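Trekside Herb Garden

Garden | Collections | Field Diary | Visit | Contact

Field Diary > Winter > Drying Room

February 7, 2026
By Mieke Smits

The nettle from the lower bed has now been brought out of storage and weighed. The total came to 109 ounces of dried leaf, all of it cut in September, before the second flush had gone to seed. Mr. Nijs recorded the weights and I checked them against the harvest book. The two agreed except in the case of one bag, which had been labeled as coming from Gilbert and was in fact from the bank behind the Ullby gate. The label has been corrected.

The quality is fair. The leaf has kept its green color well, and the smell is clean, a little like hay. Bags from the top shelf were more brittle than those below, and a good part of their contents had gone to dust. That dust has been sieved off and set aside for the soup blend. Future lots will be stored on the lower shelves only.

Ms. Mersha visited in the morning to discuss the spring course. She wishes to give nettle a full session, with young tops gathered in the field and prepared the same day. I support this. Many visitors know the plant only by its sting and are surprised to learn that it has been eaten as a spring green, brewed as a tea and spun into cord in many parts of the world. She asked that gloves be supplied for every person enrolled, and the garden has agreed to 30 pairs. Persons who take blood thinners or water pills will be asked to speak with their doctor before drinking the tea in quantity. The wording of that notice is to be the same as last year's.

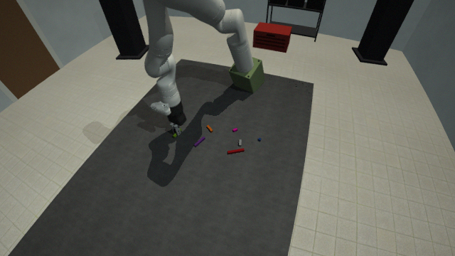 Root Stock

The roots were examined after lunch. They are kept in damp sand in the cold frame - an arrangement inherited from the former garden at Dollier - and have come through the frost better than expected. Mr. Vieira lifted 40 pieces and found 2 that were soft. Both were discarded. The remainder are yellow, firm and well branched, and will be planted along the north fence as soon as the ground can be worked.

There was some discussion of the fence line itself. Mr. Vieira would prefer to sink a board on the path side to hold the runners back. Ms. Beyene is of the opinion that mowing the edge is enough, as it has been at Gilbert. No decision was reached. I am inclined toward the board, having spent much of last summer pulling runners out of the mint.

Ms. Beyene also reported that the seed order has been sent and that the supplier can provide everything on the list apart from the wood betony. A small packet of our own betony seed remains in the tin, of uncertain age. It will be tested on damp paper before any bench space is given to it.

The drying screens are still to be washed. Rain began before four and the path to the lower bed was left unraked.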